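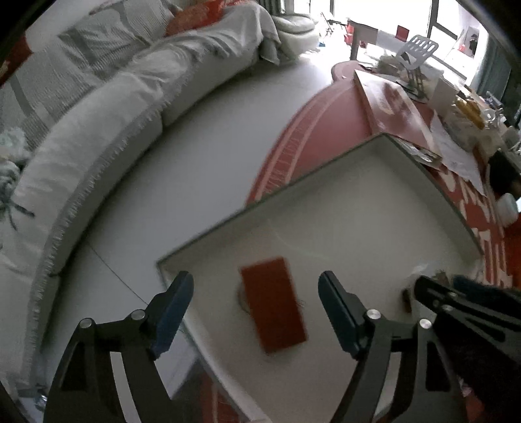

살림 요령이라고 돌아다니는 것들을 별로 믿지 않는다. 어릴 때 어머니가 신문에서 오린 생활 상식을 냉장고 옆에 붙여 두셨는데, 그중에 절반은 해 봐도 차이를 모르겠고 나머지는 원래 다들 하던 일이었다. 지금은 신문이 휴대폰으로 바뀌었을 뿐 내용은 거의 그대로 돌고 돈다. 잡동사니 서랍을 비우면서 그동안 해 본 것들을 적어 둔다. 되는 건 된다고 쓰고, 안 되는 건 안 된다고 쓴다. 우리 집 기준이다.

## 서랍부터

정리함을 먼저 사라는 말은 무시해도 된다. 나는 12월에 Plesex라는 칸막이 세트를 샀다. 칸을 자유롭게 조절할 수 있다고 적혀 있었는데, 조절하고 나면 서랍을 닫을 때마다 칸이 한쪽으로 밀린다. 며칠 쓰다가 칸막이는 재활용으로 보내고 집에 있던 얕은 쟁반과 상자 뚜껑을 넣었다. 그게 지금까지 그대로 있다.

순서는 이렇게 잡는 편이 덜 지친다.

1. 서랍을 통째로 빼서 상이나 바닥에 쏟는다. 안에 손을 넣고 뒤적거리면 끝이 안 난다.
2. 빈 서랍을 마른 솔로 쓸고, 물기를 꼭 짠 걸레로 닦은 다음 열어 둔 채 말린다.
3. 자주 쓰는 것만 앞쪽에 넣는다.
4. 어디 쓰는 건지 모르는 부품은 봉투 하나에 몰아넣고 날짜를 적는다.

'설레지 않으면 버려라' 하는 식의 기준은 서랍에는 안 통한다. 육각 렌치를 보고 설레는 사람이 얼마나 있겠나. 그래도 의자 다리가 흔들리는 날에는 그게 있어야 한다. 내 기준은 훨씬 시시하다. 다시 사러 나가기 귀찮은 물건이면 둔다.

라벨을 붙이라는 조언도 많은데, 혼자 쓰는 서랍이면 필요 없다고 본다. 식구가 여럿이면 얘기가 좀 다르다. 다만 '기타'라는 라벨은 붙이지 말 것. 붙이는 순간 다른 칸이 다 비고 그 칸만 찬다.

## 테이프 끝을 찾는 법

투명 테이프 끝에 이쑤시개를 붙여 두라는 요령이 있다. 된다. 그런데 이쑤시개가 서랍 안에서 빠져서 돌아다니고, 결국 손가락을 찌른다. 끝을 손톱만큼 접어 두는 게 낫다. 접은 부분은 다음에 쓸 때 가위로 잘라 버리면 된다. 클립을 끼우라는 사람도 있던데 접는 것보다 나은 점을 못 찾았다.

이미 끝을 잃어버린 테이프라면 손톱을 눕혀서 천천히 한 바퀴 돌려 본다. 걸리는 데가 없으면 반대 방향으로 한 번 더. 밝은 데서 비스듬히 보는 것도 도움이 된다. 드라이어로 데우라는 말도 있는데, 우리 집에서는 테이프가 옆으로 밀리면서 접착제만 삐져나왔다. 한 번 그렇게 된 테이프는 먼지를 다 물고 온다.

테이프는 세워 두지 말고 눕혀서, 되도록이면 봉투에 넣어 보관한다. 오래되어 누렇게 된 것은 미련 없이 버린다. 붙인 자리에서 떨어질 때 접착제만 남기고 떨어지기 때문에 일이 두 배가 된다.
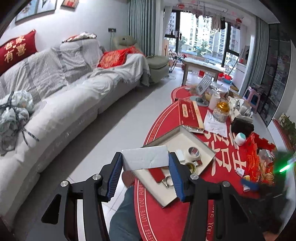
## 스티커 자국

여기가 제일 말이 많은 분야다. 마요네즈, 치약, 선크림, 식용유, 식초, 드라이어, 지우개. 다 해 봤다.

- **식용유**: 된다. 발라 놓고 기다렸다가 키친타월로 밀면 유리와 단단한 플라스틱에서는 잘 떨어진다. 끝나고 주방세제로 한 번 더 닦아야 한다. 종이 상자나 칠하지 않은 나무에는 쓰지 말 것, 기름 얼룩이 더 오래 간다.
- **마요네즈**: 식용유가 들어 있으니 되는 게 당연하다. 굳이 냄새나는 걸 바를 이유를 모르겠다.
- **선크림**: 비슷하게 된다. 다만 플라스틱 표면이 뿌옇게 변한 적이 있다. 유통기한 지난 걸 처리하고 싶어서 나온 요령 같다.
- **치약**: 연마제가 들어 있는 제품이 많아서 광택 있는 면에는 흠집이 난다. 나는 안 쓴다.
- **식초**: 접착제에는 별 효과를 못 봤다. 종이만 불어서 떨어지는데, 그건 따뜻한 물로도 된다.
- **드라이어**: 붙은 지 얼마 안 된 스티커에는 쓸 만하다. 오래된 것은 종이만 찢어진다.
- **지우개**: 얇게 남은 끈끈이에는 의외로 괜찮다. 넓은 면에 하면 팔이 아프다.

Nevow라는 스티커 제거제도 써 봤다. 집 근처 가게에서 한 통 샀는데, 식용유보다 빠르기는 하다. 뚜껑을 열면 오렌지 껍질 냄새가 난다. 병에는 '어떤 표면이든 안심'이라고 쓰여 있었지만 그런 문구는 일단 의심하고 안 보이는 구석에 먼저 찍어 본다. 내 경우 책꽂이 뒷면의 칠이 조금 묻어 나왔다. 앞면에 먼저 발랐으면 화가 났을 것이다.

## 베이킹소다와 식초

둘을 섞으면 거품이 나고, 거품이 나니까 뭔가 되는 것처럼 보인다. 섞고 나면 서로 중화되어서 대부분 물에 가까운 것이 남는다. 배수구에 부어서 막힌 게 뚫렸다는 사람들은 뒤에 부은 뜨거운 물 덕을 본 게 아닌가 싶다. 머리카락이 막고 있으면 거품은 아무 일도 못 한다. 갈고리 달린 플라스틱 막대로 끌어내는 게 보기엔 흉해도 제일 빠르다.

따로 쓰면 둘 다 쓸모가 있다. 주전자 안쪽의 하얀 물때는 식초나 구연산으로 녹는다. 베이킹소다는 찻잔 안쪽의 갈색 때를 살살 문지를 때 좋다. 알루미늄 냄비에는 쓰지 않는다. 검게 변한다.

그리고 식초든 구연산이든 락스와는 절대 같이 쓰지 않는다. 독한 가스가 나온다. 이것만큼은 의심할 거리가 없다.

## 짝 없는 뚜껑

작은 뚜껑은 왜 이렇게 모이는지 모르겠다. 병은 버렸는데 뚜껑만 남아 있는 경우가 대부분이다. 인터넷에는 뚜껑으로 만드는 자석, 뚜껑으로 만드는 촛대, 뚜껑으로 만드는 압정 받침 같은 게 끝없이 나온다. 만들어 본 적이 있다. 자석 하나 만드는 데 접착제 한 통이 굳었고, 자석은 무게를 못 이겨 냉장고에서 미끄러졌다.

짝을 맞춰 보고, 맞는 병이 없으면 버린다. 단추나 나사를 잠깐 담아 둘 작은 그릇이 필요하면 하나만 남긴다. 기계를 분해할 때는 뚜껑보다 달걀판이 낫다. 풀어낸 순서대로 칸에 넣으면 조립할 때 거꾸로 가면 되니까.

예전에 같은 건물에 살던 Balakrishnan Sundaram 씨는 반대 의견이었다. 잼 병뚜껑을 전부 모았고, 화분 밑에 받쳐 두고 물받이로 썼다. 겨울이 지나고 보니 뚜껑마다 녹이 슬어서 창틀에 동그란 자국이 줄줄이 남았다. 본인은 페인트를 새로 칠할 때가 됐었다고 했다.

## 안 열리는 병

고무장갑을 끼고 돌린다. 그래도 안 되면 뚜껑 쪽만 뜨거운 물에 잠깐 댔다가 닦고 다시 돌린다. 여기까지가 내가 믿는 방법이다.

숟가락 끝으로 뚜껑 가장자리를 살짝 들어 '뽁' 소리가 나게 하는 방법도 통한다. 대신 뚜껑이 휘어서 다시 꼭 닫히지 않을 때가 있으니 금방 먹을 것에만 한다. 병 바닥을 손바닥으로 치라는 얘기는 열 번 해서 한 번 될까 말까 한데, 그 한 번이 기억에 남아서 계속 전해지는 것 같다. 칼로 뚜껑을 찌르는 건 하지 말자. 미끄러지면 손이다.

## 식탁보 얼룩

빨간 국물은 바로 찬물. 뜨거운 물부터 부으면 얼룩이 자리를 잡아 버린다. 주방세제를 한 방울 묻혀 손가락으로 두드리고 헹구는 걸 되풀이하면 웬만한 건 흐려진다. 햇볕에 널어 두면 고춧물이 빠진다는 말은, 나도 믿지 않다가 흰 행주로 해 보고 생각을 바꿨다. 색깔 있는 천은 얼룩과 같이 천 색도 빠질 수 있어서 권하지 않는다.

소금을 뿌리라는 요령은 액체를 빨아들인다는 점에서 키친타월과 같은 일을 한다. 키친타월이 있으면 키친타월을 쓰면 된다. 와인에 화이트와인을 붓는 건 그냥 와인이 아깝다.

진한 색 식탁보는 처음 몇 번은 따로 빤다. 소금물에 담그면 물 빠짐이 멈춘다고들 하는데, 이미 염색이 끝난 천에는 그다지 효과가 없었다. 담가 둔 물이 매번 똑같이 물들었다. 무늬나 글씨가 프린트된 천은 뒤집어서 다린다. 앞면에 다리미를 대야 한다면 얇은 천을 한 장 깔고.
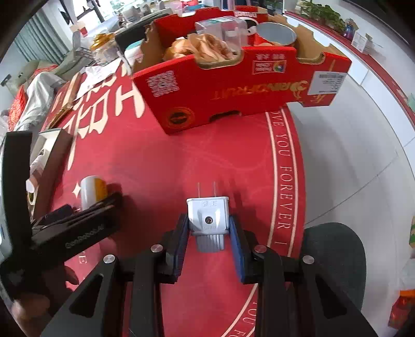

## 전기 쪽은 요령을 찾지 않는다

집안일 요령 중에 제일 위험한 게 이쪽이다. 헐거운 콘센트에 종이를 접어 끼우라는 글을 본 적이 있다. 하지 말아야 한다. 플러그가 흔들리는 콘센트는 교체 대상이다.

여행용 변환 플러그는 모양만 바꿔 준다. 전압까지 바꿔 주는 줄 알고 꽂는 사람이 아직도 있다. 기기 뒷면에 적힌 입력 전압을 먼저 읽고, 맞지 않으면 꽂지 않는다. 휴대폰 충전기는 대개 넓은 범위를 받지만 드라이어나 고데기는 그렇지 않은 것이 많다. 변환 플러그를 두 개 이어 끼우는 것도 하지 않는다.

서랍에서 오래 굴러다닌 플러그는 꽂기 전에 한 번 본다.

- 금속 부분이 휘었거나 검게 그을렸으면 버린다.
- 몸체에 금이 갔으면 테이프로 감지 말고 버린다.
- 쓰는 동안 뜨끈해지거나 지직거리면 바로 빼고 다시 쓰지 않는다.
- 젖은 손으로 만지지 않는다. 당연한 말인데 부엌에서는 자꾸 잊는다.

멀티탭 선을 휴지 심에 말아 넣으면 깔끔해진다는 요령도 유명하다. 쓰지 않는 선을 보관할 때는 괜찮다. 전기가 흐르는 선을 둘둘 말아서 뭉쳐 두는 건 열이 차니까 좋지 않고, 종이 통 안이면 더 그렇다.

건전지는 이마로 튕겨 보면 남은 양을 알 수 있다는 말이 있다. 바닥에 살짝 떨어뜨려서 통통 튀면 다 쓴 것이라는 이야기인데, 알칼리 건전지에서는 어느 정도 맞는다. 다만 조금 쓴 것과 다 쓴 것이 비슷하게 튀어서, 새것인지 아닌지만 가려낸다고 보면 된다. 이마는 왜 나왔는지 모르겠다. 9볼트짜리는 단자에 테이프를 붙여서 보관하고, 동전이나 열쇠와 같은 칸에 넣지 않는다.

## 습기와 냄새

김에 들어 있던 실리카겔을 모아서 서랍에 넣으라는 요령. 봉지를 뜯은 뒤 부엌에 한참 굴러다녔다면 이미 물을 잔뜩 먹은 상태라 별 소용이 없다. 새로 뜯은 것을 바로 밀폐 용기에 넣으면 조금은 쓸모가 있다. 열고 닫는 서랍에서는 기대하지 말자.

커피 찌꺼기를 탈취제로 쓰라는 얘기도 반만 맞는다. 바싹 말리지 않으면 곰팡이가 핀다. 나는 신발장에 한 번 넣었다가 신발보다 찌꺼기를 먼저 치웠다. 냄새가 나면 원인을 찾아서 치우고 문을 열어 두는 게 돈도 안 든다.

Prirness라는 옷장용 탈취 주머니는 값이 꽤 나갔는데, 옷장 문을 열어 두는 것과의 차이를 모르겠다. 같이 사는 사람은 있다고 한다. 그래서 아직 걸려 있다.

## 남은 것

아직 해 보지 않은 것 중에 궁금한 건 두 가지다. 가위로 알루미늄 포일을 여러 번 자르면 날이 선다는 것, 그리고 뻑뻑한 지퍼에 연필심을 문지르면 부드러워진다는 것. 지퍼는 양초로 해서 잘 됐기 때문에 연필까지 갈 이유가 없었다. 가위는 집에 무딘 게 하나 있으니 조만간 해 보고 이 밑에 적겠다.

2020/01/28 덧붙임: 포일을 여러 겹 접어서 잘라 봤다. 자르는 느낌은 조금 부드러워졌는데 천은 여전히 씹는다. 종이용으로 돌리고 천 가위는 갈러 보내기로 했다.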